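Notes from the Trandby Swap Room
September 2022

One orange basket and a lot of opinions

Hello again! I was going to use my corner of the newsletter for the new shelf labels (they're up, please read them, that's all I had), but then Helju Paulauskas brought in her orange plastic basket and I haven't thought about much else. You may know the kind. Loops all the way around the rim, open sides, a solid base, and a color you could find in a power outage. My aunt in Ashby had one that lived on top of her refrigerator and held rolls on Sundays and rubber bands the rest of the week, and I swear I could smell her kitchen when I saw Helju's.

It's on the white table for now, and I think the plain background does it a lot of favors.
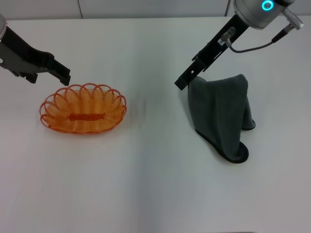
What would you put in it?

I asked this at the last swap evening and people got pretty worked up. Martti Ruotsalainen wants lemons. Just lemons, all year, and he wouldn't hear a word about onions. Helju used hers for clothespins, then mail, then nothing for a long time, and says it did all of those jobs fine. I'm on the bread side myself, with a cloth napkin tucked in first so the crumbs don't go straight through the sides. Someone suggested yarn, and I'd be careful there – all those loops are just waiting to grab a loose end, and you'll be picking it out through the whole evening news.
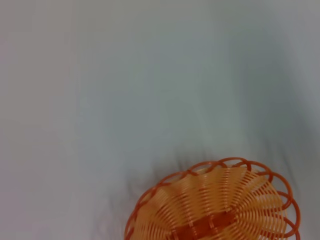
Keys and coins were the other popular answer, and I'd say yes to keys and no to coins. Dimes find their way out of anything with gaps. If you really want it by the front door, set a saucer inside and let the saucer do the work.

Washing one of these

I've cleaned enough open plastic baskets to have a system. Lukewarm water in the sink, a squirt of dish soap, and an old soft toothbrush for the places where the strands run close together. Skip the dishwasher! I put one of mine through years ago and it came out leaning like a tired hat. Let it soak for 12 minutes or so, rinse it under the tap, shake it outdoors if you can, and leave it upside down on a towel overnight. Dust loves the rim, so go around that twice.

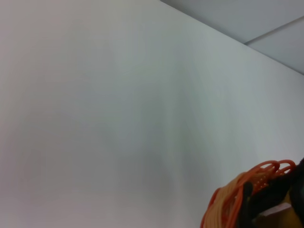
Bright orange loops and a white wall.

If you'd like the basket, put your name on the slip by the door before the October swap and we'll draw for it (one slip per household, Martti). And if you have a cousin of it at home in some other color, bring it along so I can see. I'm especially hoping for a green one.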